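Teaching Two Arms to Load a Dish Rack
Final report, Flida Summer Robotics Projects
2 August 2023

1. What we set out to do

Our group wanted to find out how well a pair of robot arms could learn a kitchen chore from people who are not robot experts. We picked loading a dish rack because everyone on the team has done it hundreds of times and still argues about the right way to do it. Plates go in on edge, cups have to go somewhere that leaves the plates alone, and there is almost always a towel in the way.

We did not write any code that says where a plate should go. A person drives both arms by remote control, the computer records everything the arms do along with the camera views, and later a learning program tries to copy the pattern. One recorded run is called a demonstration. Most of this report is about the demonstrations themselves, which took up nearly the whole project and turned out to be the fun part!

The driving software is called Tunix. It was already used in the lab when we arrived, and we changed only two things in it: the top speed of the wrists and the way a run is saved. For sorting and replaying the recordings we wrote our own small tool, Zullex, described in section 4.

2. The setup

The arms work over a wooden table, with the dish rack toward one side. We kept the table and the rack type the same for the whole project and changed the dishes, the order and the starting layout. Recording from low down as well as from overhead was a big help, because a plate standing on edge is just a thin line from above and it is very hard to tell from there whether it has gone between two tines or is sitting on top of them.

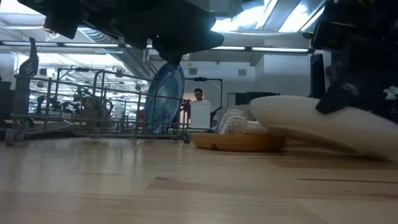

Figure 1. Table-level view during a session, with a blue plate on edge in the wire rack.

Each driver holds a pair of hand controllers. Moving a controller moves the matching arm, and squeezing the trigger closes the gripper. There is no sense of touch, so you have to learn to judge grip by eye. Our first attempts were pretty rough. People squeezed too hard, let go too early, or forgot about the second arm completely while they stared at the first one.

We wrote a practice routine for new drivers after that. It starts with folding back a corner of a towel, goes on to lifting one plate straight up and putting it down again, and ends with passing a plate from one arm to the other. By the time a driver can do the pass without stopping to think, the rest of the job comes quickly – and it feels great when it does.

3. How a demonstration is driven

A full run has the driver clear the plates into the rack one by one, then deal with the cup and the bowl. We asked drivers to move smoothly and to avoid long pauses. A pause looks harmless to a person, but the learning program copies it faithfully, and an early version of our model would stop over the rack and hang there as if it had forgotten what it came for.

The hardest skill was choosing where to hold a plate. If you pinch it near the top, the gripper is out of the way of the rack but the plate swings. If you pinch it low, the plate is steady and the fingers are in danger of hitting the wires. After a lot of trying we settled on a low grip off to one side, tilting the plate before it reaches the rack and lowering it at a slant.

We also let drivers correct themselves. At first we threw out any run with a fumble in it. Later we kept the ones where the driver missed, backed off and tried again, because those runs show the arms how to get out of trouble. The model trained with them was noticeably calmer after a bad grip. 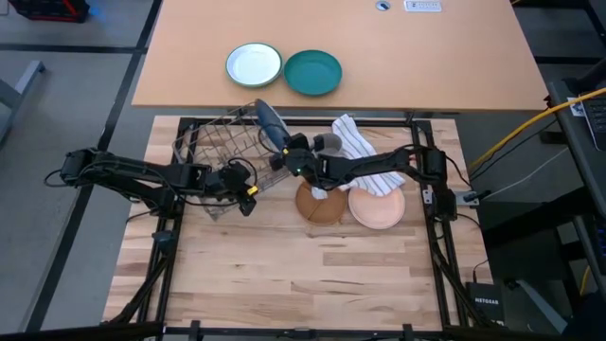

Flida Student Reports, Volume 2

4. Recording and sorting

We collected more than 700 demonstrations and kept 400 of them for training. The rest were dropped for plain reasons: a camera had stopped saving, the driver had skipped a dish, or the run ended with something other than what we had asked for. We had expected to lose a few, and the real number was a surprise to all of us.

Zullex plays back the camera views side by side with a line below for each gripper, showing when it opened and closed. The person sorting marks the start and end of every pickup. It sounds dull, but watching the runs this way taught us more about driving than driving did. You could see one driver's habit of opening the gripper a little before the plate was seated, and another's habit of parking the idle arm right over the next dish.

We held a short review after each block of 20 runs, with the driver watching as well. Those reviews led to a rule we kept to the end: the idle arm either helps or gets out of the way.

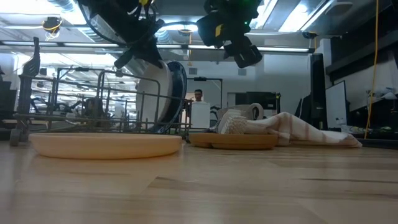
The other thing the reviews changed was how we laid out the dishes. In the beginning we spread them neatly, each with plenty of space, and the model learned to expect neat tables. Once we let plates touch, pushed a towel up against them and stacked one dish partly over another, the runs got slower and much more useful. Drivers began using one arm to hold something steady while the other worked an edge loose, and nobody had told them to do that.

5. Results so far

We tested the trained model against two kinds of layout, neat and messy. On neat layouts it usually put the plates in the rack without help. On messy ones it was good at choosing which plate to go for and weak at separating plates that overlapped. Cups were mixed. The model could pick one up by the rim but tended to set it down in the path of the next plate.

Soft things are still the biggest problem. A towel never has the same shape twice, and if a gripper catches a fold by accident the model has no idea what to do about it. The Ochoa team, who work on folding laundry in the same program, gave us good advice here: record towels as their own short task before mixing them in with dishes. We plan to try that in October.

6. Questions from the project presentation
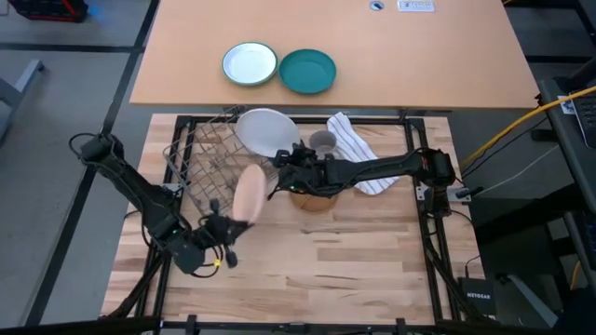 Why drive the arms by remote control when you could move them by hand?

Guiding an arm by hand works well for one arm and a simple motion. With two arms, a person has to stand right at the table and reach across it, which blocks the cameras and makes it hard to move both sides at the same time. Remote control keeps people out of the camera views of the dishes and lets one driver run both arms together.

Does it matter who does the driving?

It matters quite a lot. Every driver has a style, and a model trained on a single person copies that style, odd habits included. Mixing drivers gave us a model that was a little less smooth but coped better when a dish was somewhere new.

How long does it take to learn?

Most of us could finish a simple run on the first day. Doing it well enough to be kept for training took longer, and the pass from one arm to the other was the last thing to come for everyone.

7. Next steps

We want to add bowls of different depths, record the towel task, and try the model with a rack it has not seen before. We would also like to add a small buzz to the controllers when a gripper touches something – two of us have already started on the wiring. The practice routine and the Zullex sorting guide are saved in the project folder for the next group.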